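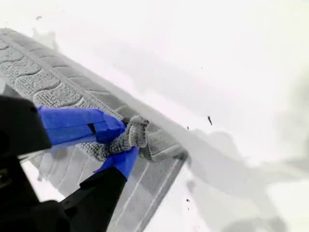
グレーのマット。中央は波形の畝、長辺沿いは直線の畝が平行に並ぶ帯になっている。

浴室用マットの仕様書には、寸法、質量、素材、洗濯表示が載る。畝の形や縁の幅について書かれることは少ない。Julleyで敷物の設計と試験を担当するCletus Iwasakiは、問い合わせの多くがその書かれていない部分に集まると話す。端が波打つ、角が浮く、乾きが場所によって違う、たたむと元の平らな状態に戻らない。いずれも畝と縁の設計に関係する項目である。取材は12月、同社の試験室の隣にある打ち合わせ室で行った。以下は聞き取りをもとに構成したもので、発言の順序は一部入れ替えてある。

Iwasakiは最初に、用語の整理を求めた。

「バスマットと呼ばれるものには、織ったものと編んだものがあります。表面にループが出ていると、離れた位置からではほとんど区別がつきません。お客様が知りたいのは洗ったあとの形なので、こちらも先に裏を見てくださいとお願いしています。織りなら経糸と緯糸が直交していますし、編みなら目が連なっています。表の模様だけで判断すると外れます」

畝という語も、社内では二通りに使い分けている。ループの長さの差でできる高低と、地の組織そのものが盛り上がってできる高低である。前者は洗濯を重ねるとループが寝て浅くなる。後者は地が縮んだときにかえって深くなることがある。新品のときに同じ高さでも、使い込んだあとの断面は一致しない。

「カタログでは両方とも凹凸と書きます。間違いとは言えませんが、設計の側では別のものとして扱っています。試験票の欄も分かれています」

波形と直線を一枚の中に置く理由を尋ねると、Iwasakiは足の裏の話から始めた。

「中央は足が乗る場所です。濡れた足は、向きを決めて乗るわけではありません。浴室からまっすぐ出てくる人もいれば、横を向いてタオルを取る人もいる。直線の畝だけだと、畝に沿った方向と直角の方向で当たり方が大きく変わります。弧が繰り返す形にすると、その差が小さくなる。なくなりはしません。測ると残っています」

摩擦の測定は、足裏に見立てた当て板をマットの上で引き、向きを変えて繰り返す方法による。同社の試験では、直線の畝だけの試料と波形の試料を同じ糸で作り、乾いた状態と水を含ませた状態の両方で比べている。結果の公開はしていない。数値は糸と裏面の処理に左右され、畝の形だけを取り出した値として読まれると困るという。

では縁も波形にすればよいのではないか。

「縁には別の仕事があります。寸法を保つこと、まっすぐに見えること、それから縫製の基準になることです。波形のまま端まで持っていくと、端に来る弧の位置が一枚ごとにずれます。裁つ位置が少し動いただけで、山で切れたり谷で切れたりする。山で切れた端は厚く、谷で切れた端は薄い。同じ縫い代で折っても仕上がりがそろいません。直線の畝を帯にして回しておけば、端の厚みが一定に近くなります」

帯の幅は製品によって異なる。広くとれば端は安定するが、中央の面積が減る。狭くすると、洗濯後に中央部の縮みが端まで伝わる。Mollilisという系列の開発時には、帯の幅と糸の組み合わせを変えた試作が続き、試験票の通し番号は219まで進んだ。採用されたのは最後の番号の試作ではない。かなり前の番号に戻ったという。

「後半は糸を細くして柔らかくする方向に進めていました。触った評価は上がるのですが、縁が負けるのです。中央の縮みに引っ張られて、置いたときに長辺が弓なりになる。そこで糸を戻し、帯を一段広げた番号に戻しました。番号が進めば良くなるという記録にはなっていません」

同系列の基準品は長辺が80センチ、質量が887グラム。面積に対する質量は1平方メートルあたり2,000グラムとしている。家庭用としては重い部類に入る。Iwasakiは、この値を品質の順位として読まないでほしいと言う。

「重ければ水は多く含みます。同時に、含んだ水を出すのに時間がかかります。浴室の出口に敷いたままにする家と、使うたびに掛ける家では、適した重さが違います。敷いたままにする家で2,000グラムの品を使うと、裏が乾く前に次の人が入ることになる。私なら、そういう家にはもっと軽いものを勧めます」

問い合わせの件数が多いのは、次に扱う角の問題である。マットの四隅は、縁の帯が二方向から出会う場所にあたる。折り返しがあれば布が重なり、厚みが増す。縫い目も集まる。洗濯機の中では回転する水に最も大きく振られる部分でもあり、使う人が持ち上げるときに最初に触れる部分でもある。

「角だけをつまんで持ち上げる方が多いです。水を含んだ状態でそれをすると、全体の重さが一点にかかります。つまんだところの布は寄って小さな塊になり、そこから放射状に力が走る。布の側から見ると、縦でも横でもない斜めの方向に引かれています。織物は斜めに弱い。切れるという意味の弱さではなく、伸びやすいという意味です」

斜めの伸びは、一回で目に見えるものにはならない。角を持ち上げて戻す動作を繰り返した試料では、角から中央に向かって対角線の長さが変わる。平らな台に戻すと、余った長さが浮きとして現れる。同社の試験では、角をつまむ具の形も条件に含めている。先の細い具でつまむと、布の寄りが狭い範囲に集中し、ループが倒れた跡が残りやすい。広い面で挟むと跡は薄いが、今度は滑りやすくなる。

つまむ位置についても聞いた。角の先端そのものと、角から少し内側に入った位置では、挙動が変わるのか。

「変わります。先端は布が少ないので、寄せても塊が小さい。挟む力が同じなら、塊が小さいほど圧力は高くなります。内側に入ると布の量が増えて塊が大きくなり、保持は安定しますが、縁の帯が途中で折れ曲がります。直線の畝は、畝に沿って曲げるのは容易で、畝を横切って曲げるのは抵抗があります。ですから帯がどこで折れるかは、だいたい畝の向きで決まっています。折れ目が入る線は、使う人が選んでいるつもりでも布が先に決めている部分があるのです」

この性質は、たたみ方にも関わる。直線の畝に沿って折ると、折り目は谷に落ちてまっすぐになる。畝を横切る方向に折ると、山が互いに押し合い、折り目に丸みが残る。重いマットほど丸みは大きい。収納時に四つ折りにすると二方向の折りが必ず重なるため、中心に最も厚い点ができる。

「私は三つ折りを勧めています。折る方向を一つに絞れるからです。どの方向かは、縁の帯ではなく中央の模様を見てください。波形でも、並びには向きがあります。弧が連なっていく方向に対して、なるべく谷をつなぐように折る。きれいにつながらなくても構いません。四つに折って上に物を載せるのが一番よくない。巻くほうがまだいい」

巻く場合は表を外にする。裏に滑り止めの樹脂が付いた品では、裏を外にして巻くと樹脂面が引き伸ばされ、表を内にした側ではループが押しつぶされる。樹脂のない品ではこの差は小さい。

縁のほつれについては、見た目と実害を分けて考える必要があるという。使用中のマットの端に細い繊維が毛羽のように並ぶことがある。Zdeňka Dvořáčekは同社で修理受付を担当しており、送られてくる品の状態を分類している。取材には途中から加わった。

「端に毛羽が出ているという連絡で届いたものを開くと、縫い目は無事で、表面の繊維が擦れて立っているだけのことがあります。これは切りそろえれば済みます。引いてはいけません。引くと、地の糸につながっているものまで出てきます。はさみは刃の短いものを使って、縁と平行に当ててください」

縫い目から糸が出ている場合は別である。縫い糸は太さと撚りが地の糸と異なるので、指先で転がすと区別できることが多い。縫い糸が切れていれば、切れた箇所の両側を縫い直す。Dvořáčekによると、切れた箇所だけを縫ってもその隣から進むため、受付では健全な縫い目に重なるまで範囲を広げて縫っている。

「家で直される方には、糸の色を合わせるより太さを合わせてくださいと伝えています。グレーは特に、乾いた状態と濡れた状態で色の見え方が変わりますので、店頭で合わせた糸が使用中に浮いて見えることがあります。太さが合っていれば、少なくとも溝の中には納まります」

グレーという色は、同社の出荷で長く上位にある。Iwasakiは色の評価も試験項目に含めている。淡いグレーは畝の山に光が当たると白く、谷では濃く見え、模様の高低が読み取りやすい。白では陰が浅く、濃い色では山の明るさが出にくい。検査員が畝の乱れを目で拾う作業では、淡いグレーの試料が最も早く終わるという。

「開発中の試料は、まずグレーで作ります。欠点が見えるからです。最終の色がほかに決まっていても、最初はグレーです。検査台は白にしています。縁の線がはっきり出ますし、落ちた繊維も分かる。照明は斜めから入れます。真上からだと谷の陰が消えて、全部が平らに見えてしまいます」

斜めの照明では、畝の向きと光の向きの関係も問題になる。光が畝と平行に入ると陰がほとんどできない。検査ではマットを回して二方向から見る。波形の部分はどちらの向きでも一部に陰が出るが、縁の直線部分は片方の向きで模様が消えたように見えることがある。新しい検査員が帯の不良として報告するのは、たいていこの見え方によるものだとIwasakiは説明した。

洗濯の話に移る。家庭用洗濯機での扱いについて、同社は外部の試験所であるBoatengに繰り返し洗濯を委託している。評価の対象は寸法、縁の直線性、角の浮き、質量の変化の四つで、ループの抜けは別票で記録する。

「縁の直線性というのは、長辺の両端を結んだ線からの最大のずれです。平らな台に置いて、手で整えずに測ります。手で整えてよいことにすると、測る人によって値が変わる。置き方も決めてあって、持ち上げて落とすのではなく、片方の短辺から順に下ろします。空気が入ると中央が浮いて、縁が引かれるので」

使用者の側でできることとして、Iwasakiは洗濯槽への入れ方を挙げた。角を上にして押し込むと、脱水時にその角が内側に折れた状態で固定される。折れた部分は外周の布に押さえられ、脱水が終わっても戻らない。取り出して広げると、そこだけ裏へ巻き込んだ形になっている。

「長辺を槽の壁に沿わせて、輪にして入れてください。中央に物を入れないのが理想ですが、軽いタオルを入れて偏りを取るのは問題ありません。靴下のような小さいものは、波形の谷に貼り付いて一緒に回るので避けたほうがいい」

柔軟剤については使用を止めていないが、表示より少なくするよう案内している。繊維の表面に残ると水の入りが遅くなり、足を乗せた直後の吸い方が鈍る。標準量で続けた試料と使わなかった試料では、含む水の総量よりも、最初の吸い込みの速さに違いが出た。 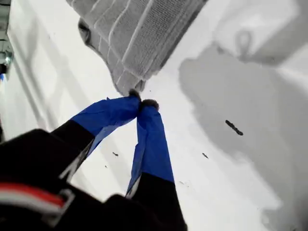 洗い終えたマットは、どのように干すのがよいでしょうか。

二本の竿に渡して、断面が山形になるように掛けてください。竿が一本しかない場合は長辺の中央で二つ折りにし、途中で一度、掛ける位置をずらします。角を洗濯ばさみで吊る干し方は避けます。平らな網の上に置く方法は形の点では最もよいのですが、下に風が通る高さが必要です。

干す前の整え方についても補足があった。脱水後のマットは、縁の帯が裏へ巻いていることが多い。巻いた部分は外からは影のように濃く見えるだけで、濡れているうちは気づきにくい。そのまま乾くと、折れが固定される。

「角を引っ張って直そうとされる方がいますが、引くのは角ではなく辺です。両手を辺の中ほどに置いて、外へ軽く払うように開いていく。角は最後です。角まで来たら、つままずに手のひらで押さえて平らにしてください。振るのも有効です。ただし重い品を勢いよく振ると、自分の手首のほうを痛めます」

干している途中で触って確かめる位置は、縁の帯と中央の境目がよいという。帯は直線の溝が端まで続いており、溝に沿って空気が動く。中央の波形は溝が曲がっているため、動きが遅い。さらに境目には組織の切り替わりがあり、糸の密度が高くなる品がある。表面が乾いていても、境目を裏から押すと冷たさが残っていることがある。

乾燥機の可否は洗濯表示に従う。表示が許している場合でも、完全に乾くまで回すことをIwasakiは勧めない。

「最後の少しの水分が抜けるときに、縮みが大きく出ます。その手前で止めて、平らに置いて終える。縁がまっすぐに仕上がります。時間で指定すると機種の差が出るので、縁の帯を触って乾いていて、境目がまだわずかに湿っている状態と説明しています。分かりにくいと言われますが、ほかの言い方が見つかっていません」

Zusitzという社内呼称の乾燥台についても見せてもらった図面で説明を受けた。網を張った台に試料を平らに置き、下から弱い風を送るもので、商品ではない。洗濯後の測定に入る前の乾燥条件をそろえるために使っている。風を強くすると軽い試料では縁が浮き、そのまま乾いてしまうため、風量には上限を設けた。使用者に伝えられることがあるかと尋ねると、Iwasakiは扇風機の使い方を挙げた。

「床に置いたマットに上から当てるより、掛けたマットの内側へ通すほうがいいです。山形に掛けていれば、内側が筒になります。その筒に沿って風を通す。距離は近くなくて構いません」

敷く場所についても条件がある。裏に加工のない品は、床の水をそのまま吸う。浴室の扉から流れ出る水が多い家では、表から吸う量より裏から吸う量が多くなることがある。Dvořáčekの分類では、裏面の変色で届く品のかなりの部分がこの使い方に当たる。

「表はきれいなままで、裏の縁だけ色が変わっています。扉側の長辺に集中します。向きを入れ替えて使ってくださいと返答に書き添えますが、入れ替えただけで乾かさなければ、反対側も同じになります」

向きの入れ替えは、畝の摩耗をそろえる上でも行ったほうがよい。足が最初に着く位置はほぼ決まっており、その部分のループが先に寝る。入れ替えの間隔は洗濯のたびで足りる。表示タグの位置を目印にすれば、前回の向きを覚えておく必要がない。

寝たループは戻るか。Iwasakiの答えは条件付きだった。

「濡れた状態で、手の甲で畝を横切るように撫でると、ある程度は起きます。ブラシは毛の硬さの選び方が難しいので、案内には入れていません。乾いてから起こそうとすると繊維が切れます。長く踏まれて根元から傾いたものは起きません。そこまで来たら、中央の吸い方も落ちているはずです」

買い替えの目安を求められたとき、同社は使用年数を答えないことにしている。代わりに三点の確認を伝える。平らな床に置いて手で整えずに角が浮くか。水を少量垂らして玉のまま残るか。縁を指で挟んだとき、場所によって厚みが大きく違うか。一つ目に当てはまる場合は、つまずきの原因になるため使用を止めるよう求めている。残りの二つは、洗い方を変えて様子を見てもよい。

「角の浮きだけは待たないでください。重石を載せて一晩置くと、翌朝は平らになります。けれども次に洗えば同じところが上がります。縫い直しで直ることもあるので、受付に送ってもらえれば見ます」

受付では、浮いた角をいったんほどき、余った布を逃がしてから縫い直す。逃がす量は対角線の伸びから決める。Dvořáčekは、ほどいた時点で地の糸がずれている場合は修理を断ることがあるとした。縫い直しても、ずれた部分が次の起点になる。

開発側では、角の形そのものを見直す検討が続いている。直角の角を丸くすると、縫い目の集中は減る。一方で、直線の畝が並ぶ帯を曲線に沿わせることはできず、丸みの部分で畝が斜めに切れる。切れた畝の端は毛羽が出やすい。縁を別布で包めば毛羽は抑えられるが、包んだ部分は吸水せず、乾く速さも変わる。

「丸くした試料は作りました。角の浮きは減りました。毛羽の連絡は増えると思います。どちらの問い合わせなら受けられるかという話になっていて、受付とはまだ合意していません」

Dvořáčekは隣で、毛羽の連絡は今でも多いと付け加えた。丸い角の試料は洗濯の途中にあり、Boatengからの次の報告を待って帯の幅を決めることになっている。

聞き手・構成　Soledad Doucet
校閲　Everett Brannigan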